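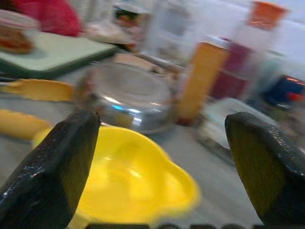 County Board Votes to End Late Fees on Property Tax Installments

RANDELL — The Randell County Board of Supervisors voted Tuesday's successor measure into law by a narrow margin, ending the late fee charged to homeowners who pay their property taxes in installments and directing the county tax office to refund certain fees already collected.

The ordinance passed 4-3 after nearly three hours of public comment. It takes effect in December, ahead of the winter billing cycle, and applies to owner-occupied homes enrolled in the county's installment program. Commercial parcels, vacant land and rental property are not covered.

Under the current rules, a homeowner who misses an installment deadline by even a single day is charged a flat fee of $100. A second missed payment in the same year removes the household from the program and makes the full balance due at once. The new ordinance eliminates the flat fee, allows a grace period of 15 days and permits one missed payment each year without loss of enrollment. Interest will continue to accrue on any unpaid balance at the rate set by state law.

According to a report submitted with the ordinance, 281 households were removed from the installment program during the last fiscal year. The report found that most of them had paid the overdue amount in full before the removal notice was mailed.

Supervisor Marisol Zamora, the sponsor of the measure, told the board that the existing penalties had been written for a time when payments were made in person and recorded by hand.

"A family that pays on the sixteenth of the month has still paid," Zamora said. "The county has its money. What we have been doing is charging that family a second time and then taking away the arrangement that made it possible for them to pay at all."

Opponents argued that the board was giving up a dependable source of revenue without identifying a replacement. Three supervisors supported a substitute motion that would have kept the fee at half its present level and referred the question of refunds to the county attorney. The substitute failed on the same 4-3 division.

County Tax Collector Emiko Chiba took no position on the ordinance but cautioned that her office would need additional time to process refunds. The billing system does not separate late fees from other charges on accounts opened before the last software change, she said, and those records will have to be reviewed individually.

"We will carry out what the board has adopted," Chiba said. "I would ask residents to wait for a letter from us before calling. Anyone who has moved should update the mailing address on file."

The refund provision covers late fees assessed since the start of the current fiscal year. No application is required for homeowners who still live at the property. Those who have sold or transferred their homes must file a written claim within six months of the effective date. Refunds will first be credited against any unpaid taxes, with the remainder issued by check.

The measure drew testimony from both ends of the county. Residents of the Prostska neighborhood, where installment enrollment is highest, submitted a petition with 700 signatures in favor. The Amini Township Taxpayers League spoke against it, stating that households paying on time should not be asked to cover the cost of those who do not.

The board amended the ordinance twice before the final vote. The first amendment shortened the grace period from 30 days to 15. The second, offered from the floor, set a ceiling of $1,000 on the total refund payable for any one parcel. Zamora accepted both changes.

In other business, the board approved a resurfacing contract for Jilo Road between the county garage and the township line, with work to begin in spring. It postponed action on a proposal to move the start of its regular meetings from 2 p.m. to 6 p.m. after supervisors asked for an estimate of overtime costs. That proposal will return to the agenda next month.

The tax office will post a revised payment schedule and the refund claim form before the ordinance takes effect. Printed copies will be available at the public counter in the county building, which is open from 8:30 a.m. to 4 p.m. on business days.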